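Clusska Two-Arm Table: Set-up Guide for Hosts
Section 6: Running a Visitor Demonstration

This section covers open days, school visits and customer demonstrations. It assumes the arms have been installed and checked as described in Section 4. Allow 55 minutes for set-up before the first group comes in.

6.1 Preparing the table

1. Switch on the controller and wait for the steady green light on the front panel.
2. Send both arms to the park position. Leave the room lights as they will be during the visit.
3. Place the props along the back of the table. Keep the middle of the white board clear.
4. Start the Dotetti program and choose Visitor from the first menu. This limits arm speed to 135 mm per second.
5. Run one pick with each arm before opening the door.

Note: Mix shapes and sizes in the row. At the Allombridge open day in September, the props included a pot, a knife block, a teal basket, a bowl, toy corn and a small printed carton. 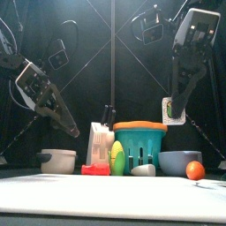
How close can visitors stand while the arms are moving?
Visitors must stay behind the floor line, which is set 300 mm outside the farthest reach of either arm. The host may cross the line only when both arms are parked and the hold button is lit.

CAUTION: Do not hand objects to a gripper during a demonstration. Place the object on the table, step back, and then release the hold button.

6.2 Showing the pick task

1. Let the group choose a prop. Enter its number from the prop list.
2. Press Start. Keep one hand near the stop button for the whole run.
3. Put the wrist camera view on the wall monitor once the fingers have closed. The monitor should show the prop between the two black fingers. A narrow item, such as a roll of tape held edge-on, gives people in the back row a good idea of how the fingers meet it.

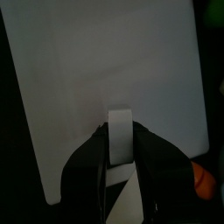
4. Leave the view up until visitors have had time to look, then press Continue. The arm will set the prop down at the place marked in the program.
5. If a prop is dropped, press Hold and leave it where it is. Park both arms before picking it up.

Note: Grip force in Visitor mode is fixed at 63 percent. Do not raise it for heavy props. Take them off the list instead.

6.3 Between groups

Park both arms, return the props to the row and wipe the finger pads with a dry cloth. Record any stops in the log sheet with the time and the prop number. Questions about the log go to Angelica Calimlim. Requests for new props go to Ye-seo Koo, who keeps the master list.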